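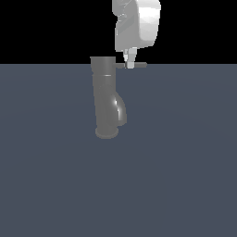
*The arm, the gray fitting, and the bar, in the simulator.*

I've been promising a post about money for a while, and since January has turned into budget month at my place, let's do it. The question I get most in my inbox is some version of "what did you buy and what did it cost?" The answer so far is that I've bought one computer and a lot of coffee, and I'm having a great time.

For anyone new: I run a small side business refinishing and reselling plumbing fittings and valve parts out of a rented unit on Vaneck Street. It's a lot of picking up heavy, awkward things and putting them down somewhere else. I want an arm to do part of that. I've wanted one for years, and this is the year I'm doing it.

## Where the plan started

My first budget was a single line in a spreadsheet that said "robot." I'm not kidding. I put 13 in the column next to it (thousands, of course) and felt very organized. Then I sent the spreadsheet to a reseller called Florketska, and they wrote back with 14 questions. What does the heaviest part weigh? Where on the part will you grab it? How far does it travel? What is it standing on? I could answer maybe half of them, and I was guessing on a couple of those.

So I stopped shopping and started simulating. It's the best decision I've made on this whole project. The software I'm using is Uvix, which has a free tier if you don't mind a plain floor and a black sky. I don't mind at all! I find it kind of soothing.

## What I'm testing

The fitting up there is the shape that gives me the most trouble in real life. It has a side branch that bulges out, it's round nearly everywhere, and the wide flange at the bottom makes it awkward to get at low down. The bar sticking out near the top is my handle idea. If every part gets a temporary bar before it goes through the line, then the arm only has to learn one grip. A simple pair of fingers would do, and simple fingers are cheap.

The catch is leverage. Grab a bar halfway along and the whole weight of the fitting is hanging off to one side of your wrist. That changes which arm I need, and the arm is the most expensive line on the sheet, so I'm spending my evenings on it. I try a grip, I change the bar length, I try again. I've done 26 versions so far and I've got a folder of notes that makes sense only to me.

What I'm collecting for each one:

- part weight, measured on my own scale and typed in
- bar length
- where the fingers sit on the bar
- the twisting load at the wrist
- how much the part leans

I really can't recommend this enough if you're at the daydreaming stage. I used to look at payload numbers in a catalog and pick the one that sounded big enough. Payload at the wrist and payload hanging out on a stick are two very different things, and I would have found that out with an invoice in my hand.

## The budget as it stands

The spreadsheet has grown up a bit. It now has separate lines for the arm, the gripper, the stand, the electrical work, guarding, and spares. I also added a line called "stuff I forgot" and put $3,000 in it. A reader told me to double that. I'm thinking about it.

The gripper line went down, thanks to the bars. The stand line went way up. I'd pictured bolting everything to my old workbench — it wobbles when I set a mug on it, so no. A fabrication shop named Echeverría is quoting me a steel base, and they've been patient with my drawings, which are bad.

The line I'm least sure about is guarding. I work alone most of the time and the unit is small, so I need to figure out how much floor I'm willing to give up. If you've fenced off a cell in a tight space, please write to me. I'd love to know what you did about the door.

I'm also going back and forth on used versus new. Used arms are tempting, and there are some lovely ones around, but I'd want the controller, the cables and the teach pendant all in the deal, and the listings are often vague on at least one of those. For now I've got two columns and I keep nudging numbers in both of them.

## Next up

More bar lengths, then the same tests with a shorter fitting. After that I'll send Florketska proper answers to their questions and see what they quote. The Echeverría drawing should be back by then too, and I'll post it here with whatever they've fixed.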